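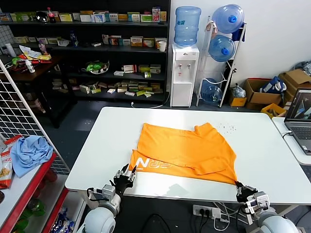
Ilse Voß says a T-shirt should be folded sides first, sleeves tucked in, and that anyone who starts at the hem will be sorry by the time they get to the collar. We have taken her advice. It has slowed us down a good deal and the piles no longer fall over, so on balance we are reporting it as progress.

Uvimton Shirt Library
Second progress report to the Britton Fund
Covering the months up to July
Prepared by Theda Fuchs

1. Where we have got to

You will remember from the first report that the shirt library lends out plain and printed T-shirts to school teams, fun runs, choirs, holiday clubs and anybody else who needs a group of people to look alike for an afternoon. The shirts come back, are washed, dried, checked and folded, and go out again. On paper it is a very simple idea. Your reviewer called it "admirably modest", and we have chosen to take that kindly.

In the period we lent out 442 shirts. Most of them came back. A few came back as different shirts, including a rather good blue one from a hotel in Dosutitz, and we have kept a note of those in case anyone rings.

The orange shirts remain the most popular and also the most trouble. They show every crease, and the white lettering doesn't care to be folded across. We said in the application that orange would be "a bright and cheerful choice, visible at a distance". It is certainly visible at a distance. From close up you can see each fold anybody ever put in it.

2. Folding

A fair amount of this report is about folding, for which I apologise in advance. When we wrote the application we put folding down as part of "general handling" and gave it no hours at all. Washing had hours. Drying had hours. Even labelling had hours, and labelling amounts to a pen.

What we do now is this. The shirt goes flat on the white table, front down, and is smoothed out from the middle. One side is brought over towards the centre, then the sleeve is laid back on itself. The other side follows. The hem comes up to just under the collar and the whole thing is turned over, so the print ends up on top where the borrower can see it.

The trouble is nearly always at the first side. If it goes over crooked, everything after it is crooked too, and you end up with something in the shape of a kite. The temptation is then to press on and hope. We have agreed not to press on and hope. A shirt that has gone wrong at the first side is opened out and started again, even late in the afternoon, even if it is the last one.

The stray sleeve is the other difficulty. You can have a perfectly decent fold with one sleeve corner poking out at the top, and on a shelf of thirty it will be the only thing you see. Ilse tucks it. I used to turn the pile round so that it faced the wall, and have been asked to stop.

We did try a folding board, the sort shops use, made of hinged panels. It was good on the small adult sizes. Children's shirts vanished into the middle of it and the extra large ones hung over all four sides like a tablecloth. It has been lent to a knitting group, who seem pleased with it.

3. The table

The grant paid for the white table and we are glad of it. Before that we folded on whatever was nearest, and whatever was nearest was usually already in use. A pale top has one drawback, in that every dark speck shows up on it, but better there than on the back of a shirt. It needs a wipe before each pile is started. I have written WIPE on the instruction sheet in capitals, and underneath it someone has written "yes", which I count as staff consultation.

It is a good height for tall people. Shorter folders find that they are working with their elbows up, and after an hour or so their shoulders have opinions. We have asked Rugemalira, who supplied it, whether the legs can be shortened a little. They replied that the legs can be lengthened. We have written back.

4. The room

The room is shared, as the application explained, and storage in it is best described as competitive. The tall black shelving at the back is full of boxes and is likely to stay that way. The dark wooden table in front of it was down in our plan as the sorting table, where returned shirts would be divided by size before washing. It has not so far been possible to see enough of its surface to sort anything on. I raised the question of packets, papers and the like at our meeting in the spring and there was general agreement that somebody should move them.

The red-edged shelves with the wire panel are more promising. Our proposal is to have one shelf for finished shirts, one for shirts waiting for a repair, and one for the cloths we use on the table. At present the shelves lead a more varied life than that, with groceries and cloths on good terms, and a crumpled cloth has a way of being left where it was last used. I include myself in this. Folding shirts all afternoon does nothing to make a person want to fold a cloth.

Power and cables are on the floor under the table edge. I would like them lifted. A dropped sleeve finds a plug very quickly, and so does a foot. The fixing itself is cheap and is in the request at the end.

The water dispenser stays. I mention it only because the first draft of our room plan had it moved to make space for a hanging rail, and the feeling in the room was stronger than on any other item in the plan, including the money.

5. Washing and drying

Little to report, happily. Cold wash, inside out, hung up by the hem. We had one unfortunate load in which something red kept company with something white, and the result has been added to the catalogue as "pink (assorted)". It has been borrowed twice.

Drying takes longer than we promised you. We said a day. A day is right in good weather with the windows open, and the application was written in good weather with the windows open. Borrowers are now told two.

6. Money

Of the 700 pounds for equipment, the table took the largest part, followed by pegs, a drying rail, wash bags and labels. The folding board came out of it too, before anyone asks. There is a small amount left, which we should like to carry over if your rules allow. If they do not, please tell us soon and we will buy more pegs. They go somewhere. I have given up finding out where.

No money has been spent on publicity. A choir wore the orange shirts in the market square in a light wind and we have had enquiries ever since.

7. What went less well

The size labels were a mistake. We used letters, S to XL, without noticing that the shirts came from several makers who do not agree on what a medium is. One holiday club received a box of mediums in which some would have fitted the leader and others would have fitted her cat. We are measuring across the chest and relabelling, and have done over 120 so far. The remainder will be finished in the quiet weeks.

We also undertook to run a folding afternoon for borrowers, in the hope that shirts would come back in better order. It was held. Attendance was thin, but those who came stayed to the end and two of them asked for the instruction sheet. The shirts still come back in carrier bags, screwed up. I think we have to accept that people who have just finished a fun run are not at their best with laundry.

8. Next period

Finish the relabelling.

Clear the sorting table, or rename it.

Settle on one fold for children's sizes. At the moment there are two schools of thought, and a borrower can tell from the box who was on that afternoon.

Retire the worst of the orange shirts. Where the lettering has started to lift we can no longer pretend it is the light. They will be cut up for table cloths, and may yet be folded one last time.

9. What we are asking for

Permission to carry over the balance, as above. Permission to spend part of it on a cable tray for under the table and on lidded boxes for finished shirts, so that they can be put away the same day they are folded. And, if it can be done without a new form, a line for folding in next year's hours. Ilse suggested a figure. I have halved it, and even so I would advise you to be sitting down.

The list of borrowers and the receipts are attached separately. The receipt for the pegs has been through the wash in somebody's pocket and I have written the amount on the back in pencil.

Theda Fuchs
Uvimton Shirt Library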